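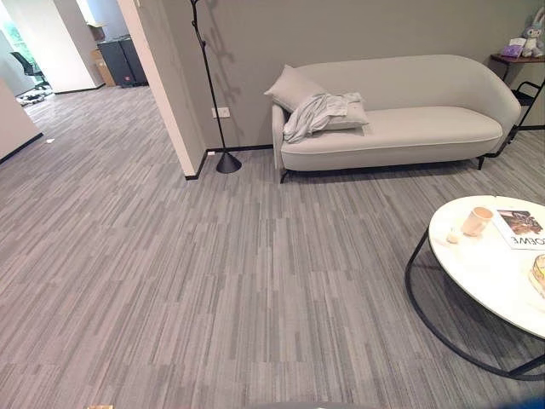 Darnus, 19 October 2025

Member Forum: Workplace Acoustics
Topic: Carpet tile or sheet vinyl for shared quiet rooms
Reading time: 2 minutes
Print this thread | E-mail this thread

Akash Dixit (moderator)
The Facilities Working Group invites comments on the draft guidance for quiet rooms in shared office buildings. The draft recommends carpet tile as the standard floor finish and sets a limit of 39 decibels for background noise with the door closed. It applies to rooms used by staff for rest, prayer, private calls or recovery from illness. Members are asked to state whether they support the floor finish clause as written and to describe any conditions in their own buildings that would make it difficult to meet.

plerus_estates
Our organization supports the clause. We manage two buildings in which quiet rooms were converted from storage space, and the complaints received before the conversion concerned footsteps and chair legs far more often than voices. Carpet tile was laid in June. Individual tiles can be lifted and replaced when stained, and we hold a small stock from the original batch for that purpose. We would ask that the final text recommend keeping spare tiles, as later batches do not always match in color.

Santosh Grewal
I do not support the clause as written. A floor finish has very little effect on sound that enters through the door, the ceiling void or the ductwork. In our building the quiet room has carpet tile throughout and remains the least quiet room on its floor, owing to a gap of nearly an inch under the door. The draft gives a full page to flooring and one sentence to door seals. That balance should be reversed.

plerus_estates
The point about door seals is accepted. It does not follow that the flooring clause should be removed. The two measures address different kinds of noise, and rooms below ours have certainly benefited.

ristic_hygiene
Speaking for cleaning services: the draft is silent on hygiene. Where a room may be used by persons who are unwell, a sheet finish is easier to disinfect. Carpet tile requires vacuuming each day and wet extraction at set intervals, and the room must be closed while it dries. Has the Working Group considered the cost of closing the only quiet room in a building?

Akash Dixit (moderator)
The Working Group discussed closure but did not include it in the costing. The costing covers supply and installation only, on the basis of a project of 1,000 square feet. Maintenance figures from members would be welcome and may be posted here.

Santosh Grewal
With respect, a quiet room is rarely more than 100 square feet. Unit prices for a project ten times that size will not be available to most members. I request that the costing be redone.

prunix_member
We would favor allowing either finish, provided the noise limit is met. Upholstered seating and a lined curtain brought our own room within the limit on a vinyl floor. A performance requirement would also spare members from replacing floors that are in good condition.

ristic_hygiene
Supported, subject to a note that upholstery needs its own cleaning schedule.

plerus_estates
We remain of the view that a default finish is useful to smaller organizations without technical staff. If an alternative is permitted, the guidance should state how the noise level is to be measured and by whom. A reading taken on a telephone at lunchtime should not be accepted as evidence.

Akash Dixit (moderator)
Comments on a performance option, the measurement method and the costing basis have been recorded and will be put to the Working Group. The text on door seals will be expanded in the next draft. The floor finish clause remains open for comment.

Contact the Forum Office | © 2025 Workplace Acoustics Member Forum | Back to top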